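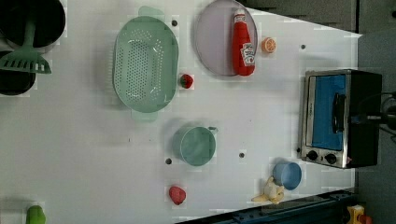
Zitstead Work Board > Kitchens and canteens > Arm trial at Fillmont

prepcook_dee
10/14/24
Management told us the arm starts on plates and cups after the trial. It has been practicing on play food since July. Has anyone worked next to one? I do the tray return, 20 hours a week, and I want to know what happens to those hours.

malabanan_nights
We got one at Malabanan. My hours stayed the same but the job changed. I used to scrape and stack. Now I load what it can't pick up and clear it when it stops. Less lifting, more standing around waiting on it.

Drulletti77
"Hours stayed the same" is what they told us at Drulletti too. Two people left and were not replaced. Get it in writing.

malabanan_nights
Can't speak for your place. Nobody was cut at ours.

K Mofokeng
I'm on the trial at Fillmont, name is Kagiso Mofokeng if you want to find me at work. We have logged 3124 picks so far and I went through the failed ones by hand.
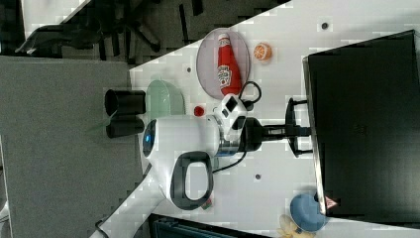

Most of my shift is putting things back where they started so it can go again. It is dull work - but it is paid at the higher rate, and they need people from the tray line who know how dishes get dropped off. Ask to be put on it.

Drulletti77
And when the trial ends?

K Mofokeng
Don't know. I asked and got no answer yet.

prepcook_dee
Thanks. I'll ask about the rate and about hours, in writing.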